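Chapter 5
Stock, Storage and the Cost of Keeping Things

Every small business owns more than it thinks it does, and can find less of it than it would like. A shop may be able to tell you last year's sales to the cent and still have no idea where the packing tape went.

This chapter is about inventory: the goods a business holds to sell, to use up, or to trip over. We begin with Bellis, a gift shop that did its first full stocktake on 21st November. The books listed 136 product lines. The shelves held 109. The other 27 had been sold, broken, given away or put somewhere sensible, which in retail is a kind of burial.

Missing stock is called shrinkage, a gentle word that makes it sound as if someone left the candles in the dryer. Theft gets most of the blame. Poor records do a good deal of the work. Bellis had also ordered twice from its supplier, Hivora, for the same line of soap, and in March it was still giving bars away with every purchase.

Holding stock costs money even when it just sits there. Rent, insurance and spoilage all add up, and cash tied up in soap can't pay wages. By the end of the chapter you should be able to work out a holding cost, set a reorder point and explain to an owner why a bargain on 5 years' worth of ribbon was no bargain.

Small items are the hardest to keep track of, and open containers are the usual answer.

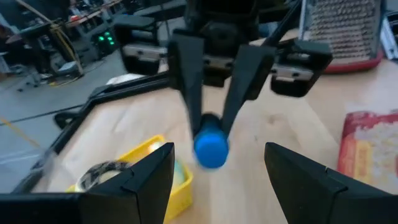
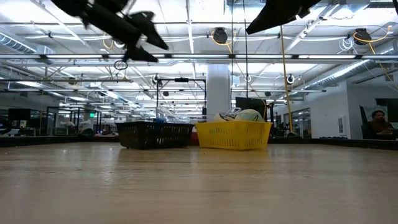
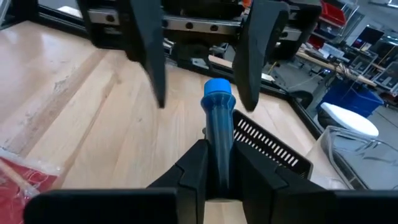 5.1 What Counts as Inventory?

Accountants sort inventory into 3 groups: raw materials, work in progress and finished goods. The stapler belongs to none of them.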